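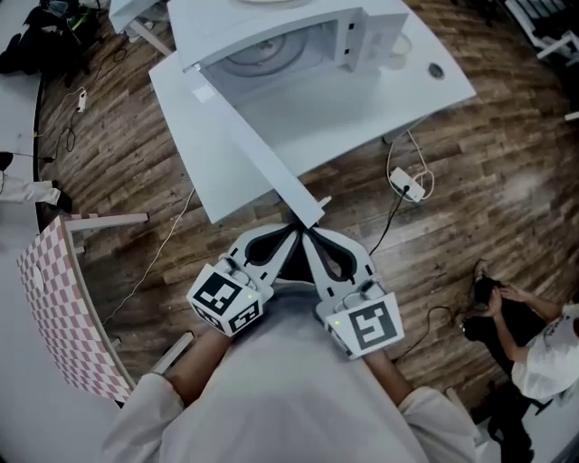 Dace Vasiliauskas @dace_korkholm

1/ Notes on keeping the handheld pair at the microwave station running. We call the station Nanavum. Most of this applies to any pair of handheld grippers with marker cubes on them.

2/ The door is where the pads wear. You bring both grippers in at the edge of it, fingers together, and all the load goes through the tips. I check the pads every morning before the first run and again after lunch.

3/ If a pad has a shiny patch, wipe it with a damp cloth and let it dry. If it's still shiny, change it. Change both on that gripper — a new pad facing an old one closes crooked.

4/ Marker cubes next. Look at every face under the room lights. A lifted corner or a thumbprint across the black squares is enough to lose tracking for a second or two. Dry cloth only. Herman used solvent on one in December and we had to print a new set.

5/ Green LED on before you pick anything up. If it isn't, reseat the cable at the gripper end first, then look at the power strip on the floor. It's the strip more often than I'd like.

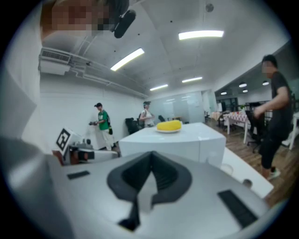 Yellow piece on its plate, seen over the jaw.

6/ For the plate work I look straight down into the jaw before starting. Crumbs and lint collect at the point of the V. A soft paintbrush gets them out. Don't use a screwdriver, you'll nick the lining.

7/ Then open and close it by hand, slowly, 18 times. You're feeling for a catch near the end of travel. If there is one, back off the finger screws a quarter turn and try again.

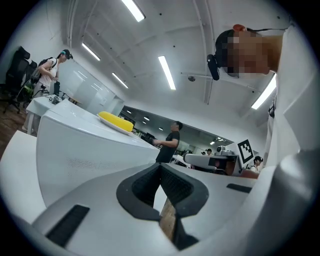 8/ Camera view. The gripper body should sit along the bottom of the picture with the plate clear above it. If the body has crept up or leans to one side, the mount is loose. Tighten it and redo the calibration, even if it looks fine afterward.

9/ Pads get swapped at 80 hours no matter how they look. We tried stretching it and the slips started at 70 on the left one, so that may come down.

10/ Log everything against the gripper number. The left one is 3052. Ornella keeps the sheet, and she'll want the pad change from Tuesday on it too.

Tagged: Robotics / Shop Notes / Maintenance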